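Bench notes to myself, July

They have put the arm on teardown for good now. It had a case open on its side when I came in, reaching down into it with the little blue light on. 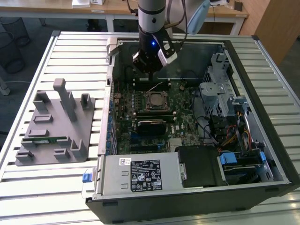
Morning

Abelardo was at the bench before me with his coffee and his tablet. He has stopped carrying a screwdriver. I noticed because he borrowed mine.

The plan, as it was read to us from a slide, is that the arm does the boards and modules and we do "the judgment." I have been taking old desktops apart at Prirkmont for long enough to know there isn't much judgment in a desktop. You find the catch, you don't yank the cable, you keep your knuckles away from the sheet metal. If the arm gets the boards, what I get is the dust, the stickers, and the cases where some office glued something down years ago.

Nurhan says I'm being unfair and that I complained about my wrists all last winter. Both true. My wrists are better this month, I'll write that down too. But nobody asked me which part of the job hurt them. It was the side panels, the ones that stick, and a person still has to pull those off before the arm can start. Same wrists, same panels.

The target for the site is 3,000 machines by the end of the contract. Hatice put it up on the board in green marker and somebody had wiped off a zero by lunch. She wrote it back in without a word.

After lunch

The man from Vestedo came to look at the gray fixture plate. He is polite and he talks to the arm's screen more than to us. I asked him what happens when a case comes in that doesn't match the others. He said it would be "flagged to an operator." I asked who the operator was. He looked at Fadime, and Fadime looked at me.

So that's my title, I suppose. The pay line hasn't changed, I checked.

Fadime is 12 weeks in and she's the one I worry about. I learned by ruining things. I bent pins, I snapped a latch clean off, old Saraç machines mostly, and Alper would make me hold the broken part while he told me what I'd done. She is learning to clear a warning and press resume. She's quick at it, quicker than I am. But yesterday she had a heatsink that wouldn't lift and she stood there waiting for the screen to tell her something. I showed her the twist. She said, oh, it's just stuck. Yes. It's just stuck. Where was she going to pick that up?

Alper thinks they'll keep all of us through the contract and then "see." He has been through this before at Filtgate, with the sorting line. He wouldn't say how many stayed. He went off to look for a broom.

Evening

Home late, feet sore from standing and watching, and I would have bet money that watching was easier. You can't let your mind go the way you can when your hands are busy. I used to get through a whole shift thinking about the garden.

Ask Hatice tomorrow about the panels. Ask for my screwdriver back from Abelardo.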